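Section 7. Setting Up the Brindard Dehumidifier for Continuous Drainage

Applies to Brindard cabinet models supplied by Zarham Building Services. Revision of 22/09/2023, approved by Manikandan Pai, Technical Documentation.

7.1 Before You Begin

The dehumidifier may be used with its internal tank or with a drain hose. Continuous drainage is recommended for any room in which the unit will run overnight or over a weekend. The internal tank must remain in place in both cases, as the unit will not start without it.

You will need the drain hose, the threaded collar, and the rubber washer from the accessory bag. A flat screwdriver is required to remove the drain cap. The Judico pump kit is sold separately and is covered in Section 9.

CAUTION: Switch the unit off at the front panel and remove the plug from the outlet before opening the rear cover. Do not rely on the front panel switch alone.

CAUTION: Keep the unit upright at all times. If it has been carried or stored on its side, stand it upright and wait a full day before connecting it to power.

7.2 Choosing a Location

1. Place the unit on a firm, level floor. Tile and sealed concrete are suitable. On carpet, place a rigid board under all four casters.

2. Leave clear space at the rear of the unit for the air intake. Curtains, boxes, and stored clothing must be kept away from the grille.

3. Close outside doors and windows. The unit cannot lower the humidity of a room that is open to outdoor air.

4. Confirm that a floor drain or sink lies below the level of the drain outlet. Water leaves the unit by gravity only, and a hose that rises at any point will send water back to the tank.

5. Lock the two front casters by pressing down on the tabs.

Note: The power cord must reach the outlet directly. Extension cords are not approved for this model.

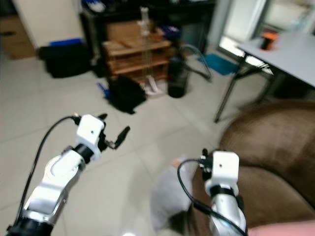
7.3 Connecting the Drain Hose

1. Open the rear cover by pressing the two latches inward. Set the cover aside.

2. Turn the drain cap counterclockwise and remove it. A small amount of water may escape -- keep a towel at hand. Store the cap in the clip on the inside of the cover.

3. Seat the rubber washer in the threaded collar with its flat side facing the unit.

4. Slide the collar over the plain end of the hose, then push the hose onto the outlet until it stops.

5. Tighten the collar by hand. Do not use pliers. The outlet is plastic and will crack if forced.

6. Lead the hose through the notch at the bottom of the cover and close the cover until both latches click.

7. Run the hose to the drain in a steady downward line. Secure it so that it cannot be kicked loose or pinched by a door.

Note: The free end of the hose must not sit under water. An air gap is required by most local plumbing codes.

7.4 First Run

1. Plug in the unit and press POWER. The display shows the present humidity after a short delay.

2. Press MODE until DRAIN appears. If the display returns to TANK, switch off, unplug the unit, and check that the hose is pushed fully onto the outlet.

3. Set the target humidity with the arrow keys. A setting of 40 percent is the lowest available and should be reserved for drying out a room after a leak. Higher settings are suitable for everyday use.

4. Return after the first hour of operation and inspect the collar, the notch, and the full length of the hose for drips.

The compressor may stop and start during the first day. It also pauses when the coil is being defrosted, during which time the fan continues to run. Neither condition requires service.

7.5 Routine Care

Wash the air filter in lukewarm water every two weeks, or more often in dusty rooms, and let it dry fully before refitting. Flush the drain hose with clean water once a season. The filter light comes on by itself and is cleared by holding down the FILTER key until it goes out.

The compressor should be inspected by an approved technician after 4,000 hours of operation. The hour count is shown when POWER and MODE are pressed together.

7.6 Replacement Parts

Drain hose, collar, and washer are supplied as one set under part number 644. Orders are handled by the Palaniappan parts counter. Please quote the serial number from the plate inside the rear cover -- the number printed on the carton is a shipping reference and cannot be used to identify the model.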